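Predinwood Office, Deratham: Floor, Glass and Blinds

13/04/2025
By Aino Toivonen

The Deratham office of Predinwood was refitted in March. The work covered 109 square meters of floor, one curved glass pane, new blinds and a partial repaint. Zallance supplied and laid the floor. Wendt set the glass. Furniture was kept from the old office except for the desks. The entries run in walking order, from the entrance to the storage wall at the back.

Entrance

The door was rehung to open outward. The old threshold stood too high for the new floor level and was replaced with a flat metal strip. The strip is screwed at both ends and can be lifted to get at the cable run underneath.

Coat hooks were moved to the left side at the request of the staff. The old screw holes were filled and painted over.

Corridor

Planks run lengthwise from the door. End joints are staggered by at least 30 centimeters from row to row. A gap of 6 millimeters was left along both walls and is covered by the baseboard.

The baseboard is painted white and nailed to the wall only. No nails go into the floor, so the planks can move with the seasons. One length near the electrical panel is held with screws so that it comes off easily.

Meeting Area

The table came from the old office and was sanded and oiled before the move. Felt pads were fitted under the legs. The pads wear out and should be checked twice a year.

Ceiling lights were left where they were. Two of the switches were wired in reverse by the previous tenant and have been corrected. The labels on the panel door now match.

Desk Rows

Desks stand at a right angle to the windows to cut glare on the monitors. Power comes up through floor boxes with hinged lids. A lid will not close on a thick plug, and flat plugs are kept in the top drawer of the storage wall for this purpose.

The desk frames adjust in height. Each has a printed scale on the inside of the left leg. Set both legs to the same mark before loading the desktop.

Blinds

Horizontal slats were chosen over roller shades. They can be tilted to block direct sun and still let in daylight, and a bent slat can be replaced by itself. Spare slats are stored flat under order number 464.

Operate the cord straight down. Pulling it at an angle wears the lock at the top, and a worn lock lets the blind slip on one side.

Curved Glass

The pane was delivered already bent and was set by Wendt in one morning. Its position was drawn on the floor in pencil and checked against a cardboard template before anything was lifted. The protective film stayed on until the painting was finished.

Clean with plain water and a soft cloth. Window spray leaves streaks that show up as soon as the sun is low.

The curved pane where it comes down to the wood-plank floor, with the white blinds reflected in the glass. The planks vary in color between brown and gray. A black office chair on casters stands on the wood.
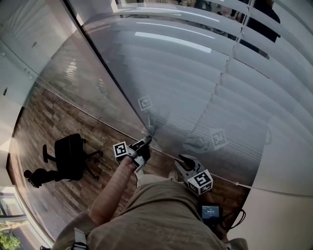 Office Chairs

The chairs were kept. The original casters were made for carpet and were changed for a softer type suited to wood. The stems are a push fit and no tool is needed, though a rubber mallet helps with the last few millimeters.

Check the wheels for grit when vacuuming. Most of the scratches on the old floor ran in arcs behind the desks.

Storage Wall

Cabinets are fixed to the wall at the top and stand on adjustable feet. The feet were set before the doors were hung. If a door starts to rub, turn the front foot first and leave the hinges alone.

Leftover planks are on the bottom shelf, wrapped, with the batch label facing out. Keep them flat. They are from the same delivery as the laid floor and should be used up before any new ones are ordered.

Open Items

Touch up the paint beside the electrical panel. Replace one floor box lid with a loose hinge. Zallance will return to look at a plank in the corridor that clicks underfoot, two rows in from the left wall.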